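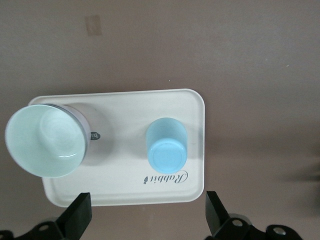

Figure 9.1 Two cups on a white tray, the smaller one light blue.

Chapter 9
Slow, Low and Long: Listening to Heavy Music

Most people meet doom metal by accident. They press play, hear one chord, wait for the second, and check whether the player has frozen. It hasn't. The second chord is on its way and will get there when it is ready.

Earlier chapters dealt with music that moves. We now turn to music that would prefer to stay where it is. A typical pop single might run at 120 beats per minute and be over before the kettle boils. The pieces in this chapter often sit at 58, and a few have a pulse so slow that students asked to tap along tend to drift off and start tapping something else. Length follows from tempo. If a riff takes half a minute to go by once, a song that repeats it four times and then changes its mind has already used up most of one side of a record.

Our main listening example is "Sternow," the opening track of the album Lillance by the band Jonetness. The album was pressed in an edition of 500 and reviewed, as far as we can tell, by people who owned one of them. It is a useful piece to study. It has only three riffs, all of them easy to tell apart, and the singer leaves a great deal of room between lines.

Play it once straight through before reading further. Don't take notes. Use speakers if you can, since laptop speakers leave out most of the bass guitar and therefore most of the song.
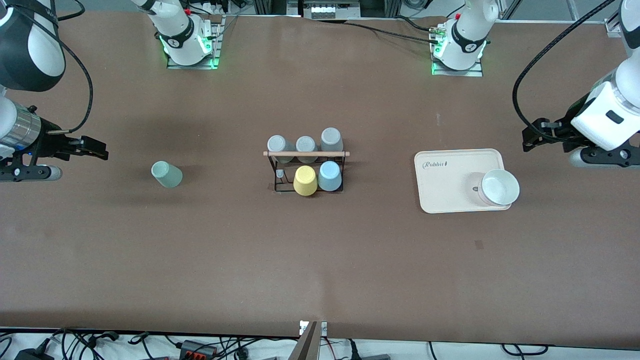

9.1 What Makes a Riff Heavy?

Ask a room of listeners and the first answer will be "volume." Turn the music down and ask again. The riff is usually still heavy, so we need a better answer.

Pitch is part of it. Jonetness tune their guitars well below standard, which slackens the strings and lets each note sag a little after it is struck. Distortion is another part – it thickens the sound and stretches the fade, so that one chord is still ringing when the next one lands on top of it. Then there is the drummer, who in this style is paid mainly to wait.

The Sotiropoulos method, used throughout this book, asks you to mark a riff in two passes. On the first pass, write down only where the chords begin. On the second, write down where they stop. In fast music the two lists are nearly the same. In "Sternow" the second list is much harder to make, and students tend to argue over it.

Keep both lists. You will need them in Section 9.2, where the tempo drops.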